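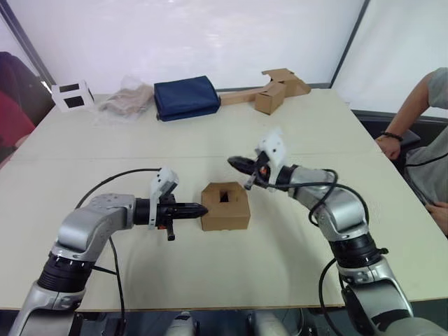

Two arms and a small cardboard box at the Stallgate open day.

Packing tips from the Stallgate open day

I spent Saturday morning watching the robot arms at Stallgate and came home with a few notes for the packing bench.

Fold the top flaps inward before you fill a small box. They stay out of your way.

Keep the middle of the table for the box you are working on. Bags and flat cardboard go along the back edge.

Hold a box from both sides – one hand pushing just slides it.

Next open day is in November, doors at 3.

Related tips
Storing flat cardboard
Taping a box shut
Labels that stay on

Contact Jornton Tips | Back to top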